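The Geometry of a Folded T-Shirt
Why cotton jersey refuses to stay square, and what a steady method does for it

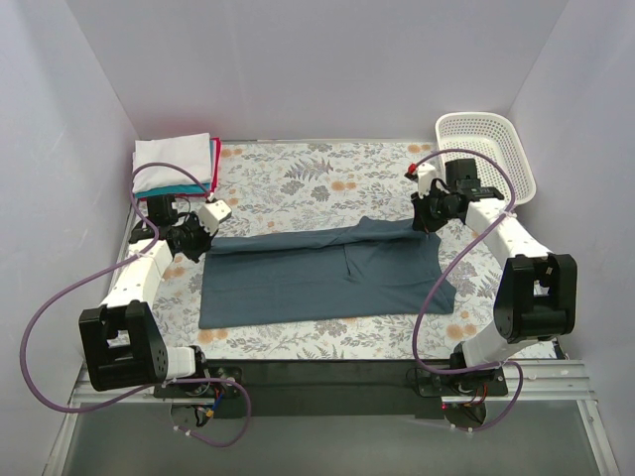
A T-shirt is one of the hardest flat items in the laundry to fold to a consistent size. Woven shirts have a collar, a placket and a yoke to work from. A jersey tee has two side edges, a hem and a neckline, and on most garments the side edges are tubes with no seam at all.

Jersey is a knit. It stretches more across the body than along it, and a cut edge curls toward the face of the fabric. The hem counters the curl because it is doubled and stitched. The sleeves do not hang in line with the body, so the shoulder area resists lying flat. When the upper part is turned down over the lower, a ridge forms at the crease and the corners tend to lift. Pressing the ridge with the palm does little. Pulling each corner outward until the ridge flattens does more, and the pull should be equal on both sides.

Surface matters as well. On bare laminate a tee slides as soon as one corner is moved. A cloth mat gives enough friction to hold the lower layer still while the upper layer is placed. A printed mat has one drawback: a small wrinkle in a pale garment is harder to see against leaves and flowers. Dark solid colors remain easy to read.

The household textiles desk at Bretport weighed and folded 101 plain cotton tees in November, all from the Jindwood basics line, using the same four-step sequence:

1. Lay the garment face down, hem toward you.
2. Turn in both sides so the edges meet at the center line.
3. Turn the sleeves back along the new edge.
4. Fold the top down to the hem, then fold once more.

Step 2 produced most of the variation. An error at the center line is carried through every later fold and shows up at the end as a wedge, thicker on one side than the other. Wedges are what make a pile lean. A pile of mixed garments leans sooner, as a heavy fleece and a thin tee compress by different amounts. Put the heaviest pieces at the bottom and alternate the folded edges, left then right.

Unfolded items are best kept in an open basket within arm's reach, on the opposite side from the finished pile. Perforated plastic is adequate for this. It is light, it lets air through, and it does not snag knits if the molding is clean around the holes. Run a fingertip around a few of them before buying.

Folding boards, such as the hinged Wada panel, fix the width and remove the center-line error. They do not fix the length, and they are slow with anything smaller than an adult medium.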